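Zwischenbericht zum Projekt »Getränketisch«
Offene Werkstatt Clemham, Förderung aus dem Kleinprojektefonds Soltier
Verfasst von Huệ Tô, 25. Mai 2020

Sehr geehrte Damen und Herren,

mit diesem Bericht möchte ich Sie über den Stand unserer Arbeit seit April informieren. Bewilligt wurde uns der Bau eines kleinen Roboterarbeitsplatzes, an dem kalte Getränke vorbereitet werden: Becher stellen, Eis einfüllen, Zitronenscheiben auflegen, das Tablett reichen. Alles wird in der gemeinsamen Werkstatt gebaut, abends und mit den Werkzeugen, die dort vorhanden sind.

Der mechanische Aufbau ist abgeschlossen. Der Tisch steht fest, die Kabel der Steuerung sind verlegt, und die Kopfkamera liefert ein ruhiges Bild. Wir haben uns entschieden, mit gewöhnlichen Küchensachen zu arbeiten. Tablett, Papierbecher, Schneidebrett und Zitronen sind deshalb Gegenstände, wie man sie in jedem Haushalt findet.

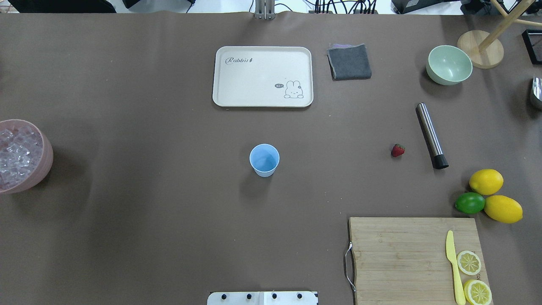

Warum wird die Position der Gegenstände nicht fest vorgegeben?
Weil der Arbeitsplatz später von verschiedenen Personen gedeckt wird und jede Person die Sachen etwas anders hinstellt. Die Software Usman sucht deshalb vor jedem Durchgang alle Teile neu und plant erst danach den Griff.

Im Berichtszeitraum haben wir 200 Durchgänge aufgezeichnet. Davon mussten 28 abgebrochen werden, in den meisten Fällen beim Papierbecher. Er ist leicht und gibt nach, wenn die Finger zu stark schließen. Wir haben die Greifkraft in zwei Schritten vermindert und die Fingerflächen mit einer dünnen Silikonschicht beklebt. Seitdem rutscht der Becher seltener, doch zufrieden bin ich mit diesem Punkt noch nicht.

Das Greifen von Eiswürfeln ist für die Bilderkennung die schwierigste Aufgabe. Durchsichtige Würfel haben für die Kamera kaum eine eigene Farbe, und die Lichtreflexe wandern mit jeder Bewegung des Arms. Von oben erkennt die Software meistens nur den ganzen Haufen. Wir verwenden deshalb zusätzlich die kleine Kamera am Handgelenk, die näher an die Schale kommt — das verlängert jeden Durchgang um fast 20 Sekunden, aber die Auswahl des einzelnen Würfels ist deutlich sicherer geworden. 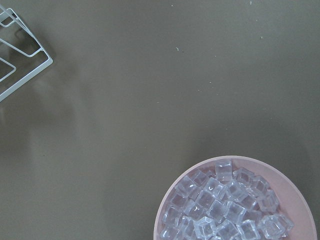
Offen ist noch die Abstimmung zwischen den beiden Kameras. Nach einem Umbau der Halterung Anfang des Monats stimmte die Kalibrierung nicht mehr, und wir haben mehrere Abende gebraucht, um den Fehler zu finden. Eine Schraube am Handgelenk war nicht fest angezogen. Die Kontrolle dieser Schraube steht nun in unserer Liste vor dem Einschalten.

Zu den Ausgaben: Die Silikonfolie und das Netzteil von Grarnent sind bezahlt, die Belege liegen bei. Das Ersatzteil für den Greifer ist bestellt, aber noch nicht geliefert. Eine Erhöhung der Mittel beantragen wir nicht.

Als Nächstes wird das Auflegen der Zitronenscheiben eingerichtet. Die Scheiben schneiden wir weiterhin von Hand, der Roboter soll kein Messer führen. Über die Ergebnisse berichte ich Ihnen im Abschlussbericht.

Mit freundlichen Grüßen
Huệ Tô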